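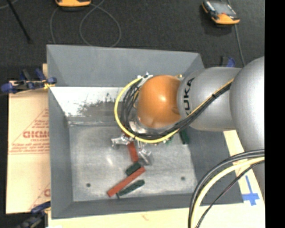
The Grirnis bin with a few of the narrow blocks in it, red and dark green.

Grirnis steel-gray bin and Halmont block set, reviewed January 21, 2022

The bin and the blocks are sold separately, but Kandesham lists them on one page and I ordered them together. The bin is the large rectangular model. I weighed mine at 395 ounces, which puts it at the heavy end for a bench container, and it does not slide when blocks are dropped in.

The inside has matte gray sides and a lighter, dull silver floor with faint scratches. Red blocks stand out well against it. Dark green is harder to pick out in poor light – a paler bin would help, but Grirnis does not offer one.

Block tolerances are good. I checked 252 pieces with calipers and set aside three for rough ends. The edges are crisp and the colors match from one pack to the next. The short lengths tend to end up under the long ones, so give the bin a shake before sorting.

Two complaints. The bin has no lid, and the rim is awkward to grip when the bin is full. Halmont should also print the block lengths on the pack.

Bin: recommended. Blocks: recommended, with spares.

Sang-wook Ham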